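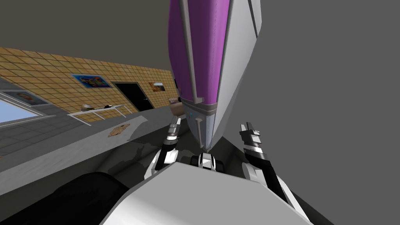
Packs de vecteurs gratuits Gisex : licence vraiment libre ?
Forum > Ressources graphiques > Vectoriel

plume_bancale
Bonjour à tous,
Je prépare un dépliant pour une jardinerie et je suis tombée sur les packs de Gisex : 392 motifs végétaux en EPS et SVG, annoncés « libres pour tout usage ». Le fichier texte dans l'archive tient en deux lignes et ne dit rien sur l'impression. Quelqu'un s'en est déjà servi pour un client ?

Korrigan29
Deux lignes, c'est déjà deux de trop pour y croire. « Libre pour tout usage » sans nom d'auteur ni texte de licence, ça ne vaut pas grand-chose. Qui te dit que Gisex a le droit de les distribuer ?

vecto_mimi
J'utilise leurs packs depuis avril, jamais eu de souci. Les fichiers s'ouvrent bien, les calques sont nommés. Faut pas voir le mal partout non plus.

Korrigan29
« Jamais eu de souci » en quelques mois, ça prouve quoi ? J'ai retrouvé dans leur pack une frise de fougères que j'avais achetée chez Munshi. Mêmes points d'ancrage, même petit défaut sur la troisième feuille. Chez Munshi la licence s'arrête à 1000 exemplaires imprimés, au-delà il faut repayer.

vecto_mimi
Ou alors c'est le même dessinateur qui vend d'un côté et qui donne de l'autre. Ça se fait.

Korrigan29
Ça se fait, oui. Je demande à voir.

papier_calque
Pour la partie technique : j'ai ouvert une vingtaine d'EPS du pack hier soir. Un bon tiers sont des images bitmap passées à la vectorisation automatique. Le motif de lierre, c'est 501 tracés pour une seule branche, avec des bouts blancs cachés dessous. Bon courage pour changer une couleur.
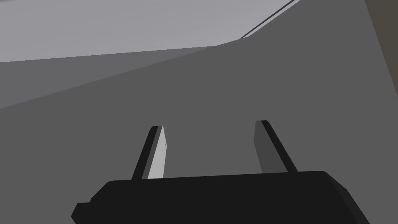 Bloc noir, deux doigts, rendu 3D

plume_bancale
Aïe. J'avais prévu de passer tout le lierre en ton direct...

papier_calque
Essaie Plultov pour nettoyer, la version gratuite traite 20 fichiers par jour. N'en attends pas des miracles, il soude les formes voisines quand elles se touchent.

toto_du_93
Plultov m'a bousillé tous mes dégradés. Je simplifie à la main, je préfère.

vecto_mimi
Sinon il y a Dodamero, moins de choix mais chaque planche a sa fiche avec l'auteur et les conditions.

Korrigan29
Dodamero, pourquoi pas. Leurs fiches changent sans prévenir, donc garde une copie de la page le jour où tu télécharges, avec l'archive. Et lis la ligne sur la revente, elle n'est pas la même d'une planche à l'autre.

plume_bancale
J'ai écrit à Gisex pour demander qui a dessiné le pack. Réponse automatique : « nos ressources sont libres ». Bon. Je regarde Dodamero ce soir et je redessine le lierre moi-même.

vecto_mimi
Je continue à penser que vous exagérez pour un dépliant de jardinerie, mais tiens-nous au courant.

Korrigan29
Tirage prévu ?

plume_bancale
Pas encore fixé, le client hésite aussi sur le format.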